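Second week with the arm on the sorting table. The Multuvon unit replaced the manual tray work in December, and the job sheet has been rewritten twice since then. My line on it used to read "fill and check." It now reads "supervise cell, clear faults, reconcile log." Same pay grade.

Reconciling took most of the morning. The controller log and the Kisik stock system use different item codes, so every mismatch has to be matched by hand. There were 16 left over from the last shift. Eleven were label reads at a bad angle, four were duplicates, and one I could not explain and passed on to Pimentel support with the log extract attached.

Seated work all day, which I notice in the lower back. Before the changeover I walked to the shelves and back every few minutes. Now the laptop stays open on the table and I stay behind it. I have asked for a taller table. The answer was that the arm's mounting height is fixed and the table goes with it.

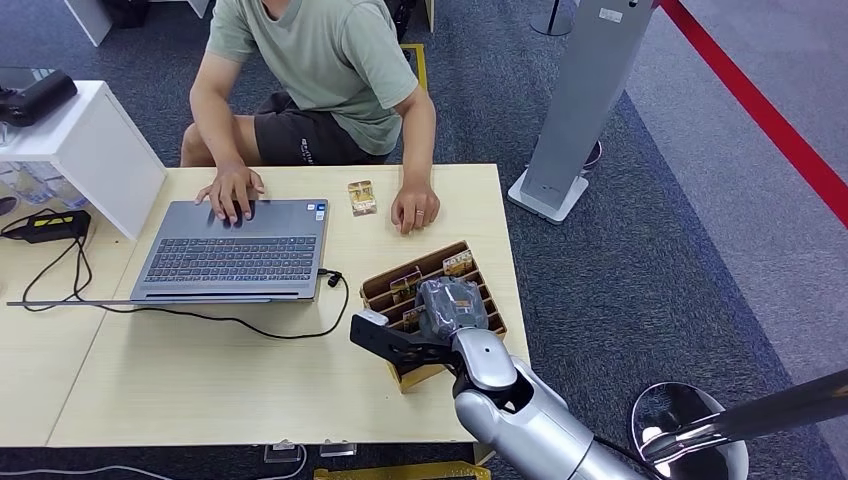 Arm over the compartment tray, operator side occupied.

Throughput for the shift was 1252 items. The target on the sheet is 1714, set from the supplier's trial figures, and the trial did not include the small bagged stock. Crinkled plastic is slow. The grip closes on the bag, the contents shift, and the controller lowers its speed until the load reading settles. Boxed items go at full rate. I suggested two targets, one for each type, and was told to put it in writing. I did so after lunch.

The other change is talk. Two of us used to work a table, and most of what I know about the stock I picked up that way. The second seat moved to packing. Questions now go into the shift channel and come back when someone has time. The queue there stood at 231 open messages at noon, most of them about login resets.

Power cords still need a clip at the end of the table. Reported again.

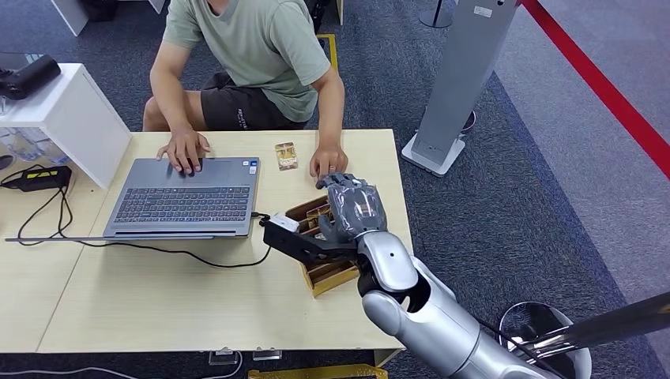 Rinach, Tue 16 January

Afternoon on the card tray. Cards stand on edge in the slots, so the fingers have to come down from above, and the spacing in the setup file matters more than the speed. I widened it by one step and left the rest alone. Faults are to be noted by slot from now on, with the time and the spacing value in use. The form has no field for the spacing value, so I am putting it under remarks.

Training on the new fault codes has been moved back again. Until then I am working from the printed list, which covers up to 16 codes and is missing the two I see most. I have written those in by hand and left a copy for the late shift.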